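Student Project Report
Renal Physiology Stream, Third Year

Water Balance and Urine Concentration After an Oral Water Load

Prepared by: Amra Delić, Damir Hodžić, Nicanor Valcárcel
Supervisor: Ravindran Namboodiri

1. Background

The kidney can vary the concentration of the urine over a wide range while the osmolality of the plasma stays nearly fixed. In a healthy adult, plasma osmolality sits close to 285 mOsm/kg. Urine can be as dilute as 50 mOsm/kg or as concentrated as 1200 mOsm/kg, depending on how much water the body needs to keep or lose.

Three things have to be in place for this to work. Sodium chloride must be separated from water in the thick ascending limb of the loop of Henle and in the early distal tubule, where the tubule wall lets very little water through. The medullary interstitium must be hypertonic, so that water will leave the collecting duct when it is able to. Finally, the collecting duct must be able to change its permeability to water, and this is controlled by arginine vasopressin (AVP), also called antidiuretic hormone.

AVP is made in the hypothalamus and released from the posterior pituitary. Osmoreceptors in the anterior hypothalamus respond to very small changes in plasma osmolality, in the order of 1 to 2 per cent. When AVP binds to V2 receptors on the principal cells, cyclic AMP rises and aquaporin-2 channels are inserted into the apical membrane. Water then moves through the cell and out across the basolateral side through aquaporin-3 and aquaporin-4. When AVP falls, the channels are taken back into the cell and the urine becomes dilute.

AVP can also be released for reasons unrelated to osmolality. Low blood volume, nausea, pain and some medicines all raise it. These matter in a class practical because a nauseated or anxious subject may not dilute the urine as expected.

2. Aim

We wanted to follow the fall and recovery of urine osmolality after a water load, and to work out free water clearance at each time point. We also wanted to compare measured osmolality with specific gravity read from a handheld refractometer, as many teaching labs have only the second.

3. Subject and preparation

The study used a single subject, a member of the group, who was well and on no medicines. Approval was given under the unit's standing ethics arrangement for low-risk student practicals. The subject gave written consent and could stop at any time.

The subject ate a light breakfast and had no tea, coffee or alcohol from the evening before. Caffeine blocks adenosine receptors in the kidney and causes a mild natriuresis, and alcohol suppresses AVP release, so either one would have confused the result. The subject sat for the whole session except to pass urine. Standing for long periods shifts fluid to the legs and can raise AVP slightly.

4. Method

The subject emptied the bladder at the start and this sample was kept as the baseline. A water load of 1 L of tap water was then drunk over 15 minutes. Urine was collected every 30 minutes for three hours. The volume of each collection was read in a measuring cylinder and a small portion was kept in a capped tube for testing.

A venous blood sample was taken by Živko Stojanović, the clinic nurse, at baseline and again at 90 minutes. Plasma was separated and tested for osmolality and sodium.

Osmolality was measured by freezing point depression. The instrument was calibrated with two standards before the first sample. Every sample was run twice and the mean was used. Where the two readings differed by more than 5 mOsm/kg, the sample was run a third time and the odd value was dropped.

Specific gravity was read on the refractometer at room temperature after zeroing with distilled water.

5. Calculations

Urine flow rate (V) was the volume collected divided by the time in minutes.

Osmolar clearance was calculated as:

Cosm = (Uosm x V) / Posm

Free water clearance was calculated as:

CH2O = V - Cosm

A positive value means the kidney is excreting water in excess of solute. A negative value means water is being kept.

6. Results

Baseline urine osmolality was 403 mOsm/kg, so the subject was neither very dry nor well watered at the start. Urine osmolality fell in the first two collections and reached its lowest value of 78 mOsm/kg at 90 minutes. It then rose slowly to the end of the session but had not returned to baseline by three hours.

Plasma osmolality was 287 mOsm/kg at baseline and 282 mOsm/kg at 90 minutes. Plasma sodium fell by 2 mmol/L over the same period. Both changes are small and in the direction expected.

Urine flow at 90 minutes was 11 mL/min. Using the values above, osmolar clearance was 3.0 mL/min and free water clearance was 8.0 mL/min. Baseline free water clearance was negative, as urine osmolality was higher than plasma osmolality.

Specific gravity followed osmolality closely. It was 1.012 at baseline and 1.002 at the most dilute point. At the dilute end the scale of the refractometer is hard to read, and two of us often gave readings that differed by 0.001. One division is a large error when the whole reading above water is only two divisions.
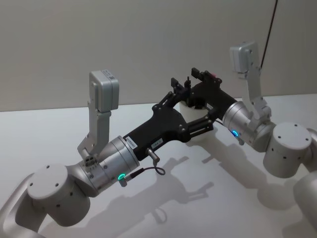
Figure 1. Two arms with their grippers over a white tabletop, a white cylindrical container behind.

7. Discussion

The result agrees with the standard account. Water is absorbed from the gut, plasma osmolality falls slightly, AVP release is suppressed, and the collecting duct becomes much less permeable to water. The delay before the lowest urine osmolality is partly the time taken for absorption and partly the time taken for AVP already in the blood to be cleared. Its half-life is in the range of 10 to 20 minutes. There is also dead space in the bladder and the renal pelvis, so each collection contains a little urine from the period before.

The lowest value was above the 50 mOsm/kg given in textbooks. We did not give a maintenance load to replace the urine passed, so suppression of AVP may not have been held for long enough. In a formal water loading test the load is usually 20 mL per kg of body weight, which for our subject would have been more than we gave.

Solute intake also limits how much water can be passed. A person on a very low protein and low salt diet excretes less solute each day, and even at maximum dilution the daily urine volume is capped by that solute. This is the basis of the low sodium seen in people who live on tea and toast or on large amounts of beer. Our subject ate normally, so this did not apply.

Rapid intake of large volumes is unsafe. We set a limit of 2000 mL for the whole day in the risk assessment and did not come near it during the session.

8. Limitations

There was one subject and one session. We had no control session without the water load, so we cannot rule out the normal daily change in urine flow. AVP was not measured. The assay is costly and the hormone is unstable in the tube; copeptin would be a better choice if the unit can arrange it. Urine creatinine was not measured, so we could not check that each collection was complete.

9. Further work

The group would like to repeat the session in March with a control day and a second arm using an equal volume of isotonic saline drink. Isotonic fluid should expand volume without lowering plasma osmolality, and the diuresis should be slower and less dilute. We would also weigh each collection in place of reading the cylinder.

10. References

Lecture notes, Renal Physiology Stream, weeks 4 to 6.
Unit practical manual, section on osmometry and sample handling.

Last updated: 14 Feb 2022

Filed under: Student projects | Physiology | Kidney and body fluids

Contact the teaching office | Copyright and disclaimer | Back to top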